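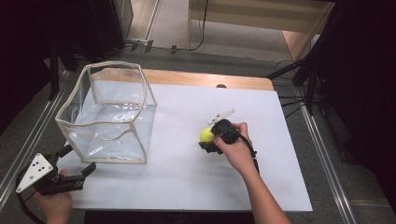
wirnia_gal: Putting a ball in a soft clear box is a fair test, I reckon. Those floppy sides shift if you so much as breathe on them, and my own kids can't manage their toys at tidy-up time!

Grondholm130: Sorry, I'm not sold. A ball is one shape. Show me the sock drawer, or our parts bins at the shop, with every colour of junk mixed in.

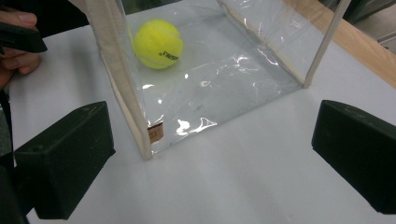
And clear plastic throws glare everywhere, so I'd want to see it done 100 times before I let one near my good glasses.

Ekua Nartey: Oh, I'm with you on the glasses, but somebody has to start small, love. My mum's first washer walked across the laundry and we still kept it.

Grondholm130: Fair enough, Ekua. I'm still folding my own towels till April.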